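Re: [irport-users] Maltero 2-channel interface, no MIDI out after update

Hello all,

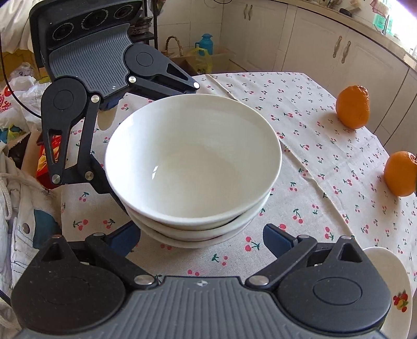 Three bowls on the cherry cloth

thank you for the quick answers to my message. I quote the most useful one and write my comments under each part.

On Monday a list member wrote:
> Which cable do you use between the Maltero and the keyboard?
> I had the same fault with a cheap one from Clovach, notes
> would hang after 6 or 7 minutes of playing.

I use the cable that was in the box, 2 metres long. I have also tried one Clovach cable which I bought second-hand, and the result is the same. So I think the cable is not guilty in my case.

> Did you set the buffer to 200 or lower? Mine does not like
> small values when the Urquijo mixer is on the same hub.

It was at 200 already. But your remark about the hub was very good - I have the Urquijo mixer on the same hub too, and I did not think of it. Yesterday evening I connected the Maltero directly to the laptop and played for one hour with no hanging notes. The MIDI out light is blinking again as it should.

What I still do not understand is why it worked on the hub before the update. Does the new driver need more power from the USB port? The manual says nothing about it, and the seller did not reply to my second message.

One more question, if I may. I would like to sell the small Clovach keyboard, 32 keys, with its padded bag. Is it allowed to offer it here, or is there a separate list for sales? I do not want to break the rules.

Best regards from a rainy place,
the owner of too many adapters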